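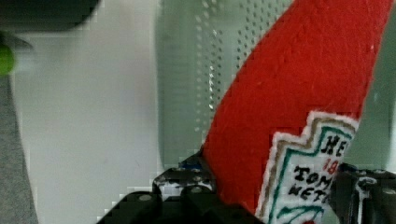
The plush ketchup bottle, with its stitched label.

The ministry said the new memorial at Kiltness would carry 62 names. My mother's letter from the ministry said so, and so did the radio, and I believed neither of them.

We drove up in April, eight hours with the heater stuck on. A colonel met the families at the gate and shook hands as if he were paid by the hand. He told us the Kavanagh ridge had been held. I had seen the maps. Kinby had the ridge before the fighting and Kinby had it after, and their flag was up there that morning — you could see it from the parking lot.

"Held in spirit," he said, when I asked.

There were 200 chairs and a band. The minister spoke of courage, then of the border, then of the road his office planned to build to Clukitz. He had promised that road at the last two ceremonies. My mother clapped. She told me later her hands were cold.

When the cloth came off the wall I went looking for my brother. He was in the second column, rank correct, one letter wrong in his first name. A clerk wrote it down on the back of a program and said it would be fixed by summer.

"Which summer?" I asked.

He put the program in his coat and went to find the next family.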